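Handling and Grasping, Session 6: The slow slip

Right, last time we did faults that announce themselves (bangs, error codes, the big red light). Today's one is quieter, and I'm fond of it because it fooled me for the best part of a month. Please have your Tse worksheet out, we'll fill in the right-hand column as we go.

The job was dull on purpose. A gripper with two padded fingers picks up a piece of crockery, carries it to a tray, sets it down, lets go. Hok-lam Chung had it running beautifully on the Tilico controller, and we planned 3,440 cycles before anyone touched the pads. For the first 3,000 we had nothing worth writing down. Then cups started landing a bit low, then a bit lower, and at cycle 3,136 one dropped out on the way across and broke. The log called that cycle a success!

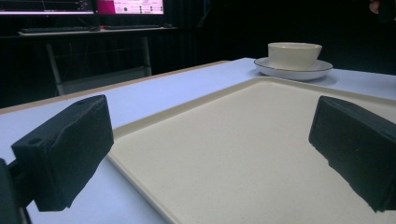
Fig. 6.1 Gripper open over the tray, bowl and saucer beyond it. Note the creases in the finger padding.

So why did the log say success? Go back to what the controller really knows. It knows how far apart the fingers are and how hard the motor is working. It doesn't know there's a cup. Our check was "fingers stopped before fully closed", and the padding had bunched up enough on one side that the fingers stopped early all by themselves, cup or no cup. I'd written that check, by the way, and I'd have sworn it was fine.

The slipping was the same trouble seen from the other end. A folded pad touches along a ridge, so you get less grip for the same squeeze. My first fix was to turn the force up (don't do this). It held for 200 cycles and then we chipped a rim, and a chipped rim is a hand injury waiting for whoever clears up.

What we changed:
New pads, stretched flat and glued at both ends.
An empty close at the start of each run, with the stopping gap compared to the one for fresh pads.
A second check after lifting, so a lost cup stops the arm.
Arm isolated before anybody picks up broken bits, gloves on.

For next session, read the Dresteo notes on contact sensing and sketch a fault tree with "cup dropped, log says OK" at the top. Bring it on paper. If you get stuck on the Zorkel log format, come and find me after lunch.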